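Plusura to Switch Every Office and Event to Paper Cups Collected for Recycling

Catering firm signs three-year agreement with Sivakumar Paper Recovery

GRUNDIMBERG – Plusura, the contract catering company, will collect and recycle used paper cups at all 59 of its client sites starting in May, the company announced this morning. The program also covers weddings, school fairs and other private events the company serves.

Under a three-year agreement, used cups will be picked up by Sivakumar Paper Recovery and taken to its mill outside Grundimberg. Most paper cups have a thin plastic lining that ordinary paper mills are not set up to handle. The Sivakumar mill separates the lining from the fiber in a warm water bath, and the recovered fiber is sold to makers of folders, envelopes and egg cartons.

"Our clients have asked for this for a long time," said Rokeya Rathnayake, managing director of Plusura. "We had to find a mill close enough to make the trucking worth it, and we had to find a way to get the cups to the mill clean. Both of those took longer than we wanted."

Plusura tested the service over the winter at Skuketti, the business park on the north side of town. Staff there put used cups into tube-shaped bins next to the coffee counters, with a separate opening for liquids and another for lids. The trial collected 414 kilograms of cups. Loads with too much food waste were turned away at the mill during the first weeks, and the bins were moved away from the lunch tables as a result.

The company will use the same tube bins at the remaining sites. Each bin holds stacked cups, so a full one takes up less room than a trash bag and can be emptied once a day. Cleaning crews will be given a short training session before the bins arrive. Clients will not be charged for the bins or for pickup during the first year.
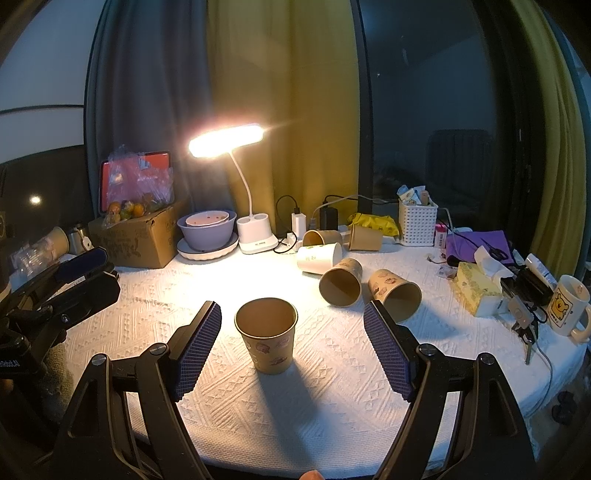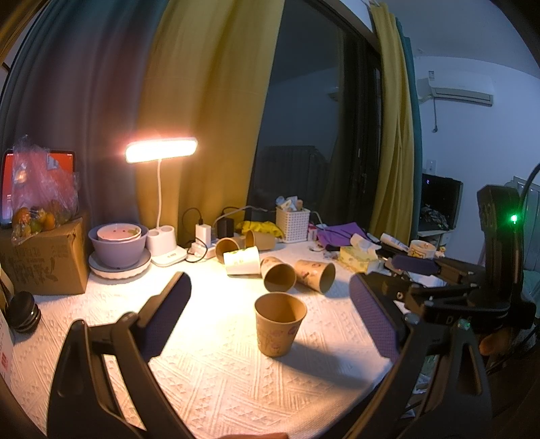

Paper cups with printed designs on a white tablecloth.

Printed cups of any color are accepted, including children's party designs. Foam cups, clear plastic cups and wooden stirrers are not. Lids should be placed in the lid opening, where they will be sorted separately. Paper sleeves may be left on.

"The ink is not a problem for us," said Miloslav Koubek, plant manager at Sivakumar Paper Recovery. "Leftover coffee is. If people pour out what they did not drink, we can take nearly everything."

For private events, Plusura will bring portable bins and take them away with the rest of its equipment. Hosts who supply their own cups may use the bins at no added cost, provided the cups are paper. Event bookings already made will be included automatically.

Sites in the downtown area will receive bins first, followed by the hospital district and the two college campuses. Shahnaz Bandara, who manages client accounts at Plusura, will contact each site with a delivery date. Sites with fewer than two coffee counters may share a bin with a neighboring building.

Plusura will publish the weight of cups collected every three months on its website. Reusable mugs will remain available at all staffed counters, and the current discount for customers who bring their own mug will not change.

About Plusura
Plusura provides coffee service, staff lunches and event catering in Grundimberg and nearby towns. It serves 4000 customers each working day.

About Sivakumar Paper Recovery
Sivakumar Paper Recovery processes lined paper packaging, including cups and drink cartons, for reuse as fiber.

Media contact
Margareta Pană, Communications, Plusura
Main office, extension 2034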